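Finished the Skileck ridge walk this morning and I'm still buzzing!! Thread, in case anyone's been putting it off like I had

1/ Start from the Brendier side. The bus drops you by the chapel and the first climb is steep but so pretty (heather everywhere, bees going mad for it)

2/ 167 steps up to the old quarry. There's a handrail for most of it and a bench at the top. I used the bench for ages

3/ The ridge itself is easy walking and the views go on forever. We got 20 minutes of proper sunshine and I could see right down to the reservoir, which was flat as a plate

4/ Boots, please. The last stretch before Rangel farm was a bog and I went in up to one knee. Loved it anyway

5/ We stopped 4 times for snacks and I regret nothing. Cheese and pickle tastes better up a hill, I don't make the rules
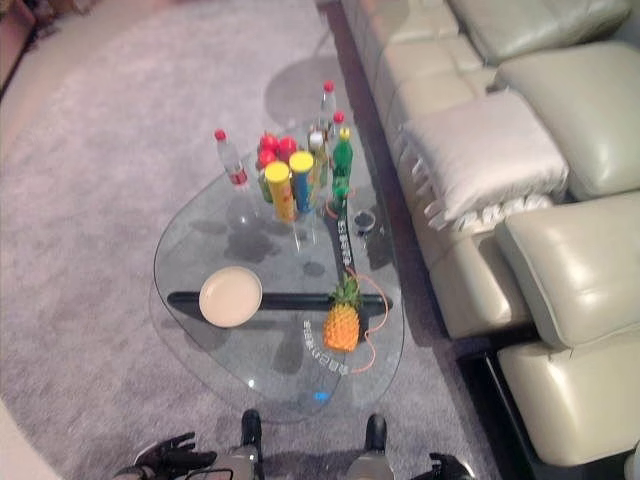
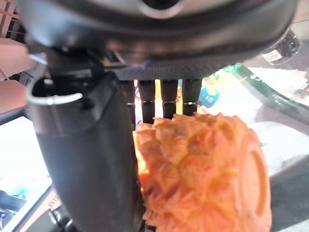 Manouchehr Safavi replied that the bog dries out by late spring, but the path past the farm is closed in March for lambing, so check before you set off.

Good to know, thank you! Going back for the longer loop as soon as my socks recover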